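Clilidmont College of Further Education
Household and Premises Care, Unit 2: Keeping a Shared Room in Order
Course handout, revised October 5, 2023

1. Purpose of the session

This handout accompanies the second practical session of the unit. It concerns rooms that are used by many people in the course of a day and belong to none of them in particular: staff rooms, common rooms, small meeting rooms with a table and a few chairs. Students should read sections 2 to 4 before attending and bring the handout with them.

The written task is set out in section 6. It should be 700 words in length and counts towards the coursework mark.

2. Coats, caps and bags

Outdoor clothing is the first thing to enter a shared room and usually the last to leave it. Where a coat rack is provided, it should be used for clothing only. Bags hung by one strap will pull a free-standing rack over, particularly the kind with branching hooks on a single pole and a round base.

Place heavier coats on opposite sides of the rack. Caps and scarves go on the upper hooks, where they remain visible and are less likely to be forgotten. The base should stand flat on the floor, near a wall and clear of the door. A rack which rocks when lightly touched must be reported and taken out of use. 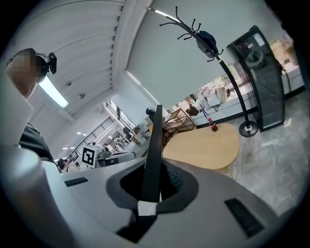
Mac Suibhne remarked on this section that a rack is of little help when it stands further from the door than the nearest chair, and that people will put a coat on whatever they reach first. The point is accepted. Students should note the route from the door to the rack before they propose any change to the furniture.

3. Counters and cabinet tops

A counter at the side of the room attracts whatever has no other place. In most rooms this means jackets, bags, drinks bottles and lanyards. The following order of work is recommended.

Clothing is removed first and hung up. Padded jackets take up a good deal of surface and hide smaller items, so they should be lifted and not pushed aside.
Bags are moved to a shelf or to the floor beneath the counter, provided that no walkway is narrowed.
Bottles are checked for a name. Unnamed bottles are kept together at one end until the close of the day.
Lanyards and straps are laid flat, well back from the front edge, where they may otherwise catch on a sleeve.

Only when the surface is clear should it be wiped. Wiping between objects leaves marks and is not accepted in the practical assessment.

4. The table

The table is treated separately from the counter. It is a working surface and should hold only what is needed for the work in hand. Framed pictures, condiments and small ornaments are returned to their places at the end of each use. Frames should be lifted by both sides and set down on their backs, never on the glass.

An oval table has no corners against which to square the chairs. Set the chairs at the two ends first and space the others evenly between them.
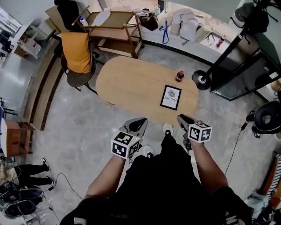

Figure 2. Oval table with framed print and small red-capped bottle; chair, cart and side counter beyond.

5. Chairs and carts

Cushions and cloths left on office chairs should be straightened, or folded over the back if they are loose. Chairs are then pushed in. A two-tier cart is useful for moving items between table and counter, but it must not become a further place of storage. At the end of the session both shelves should be empty – papers included.

6. Written task

Choose a shared room to which you have regular access. Describe its present arrangement in 300 words, then use the remainder of the task to propose an improved one. Refer to at least one of the set readings by Pekurik or Clirano. A sketch plan may be attached and is not included in the word count.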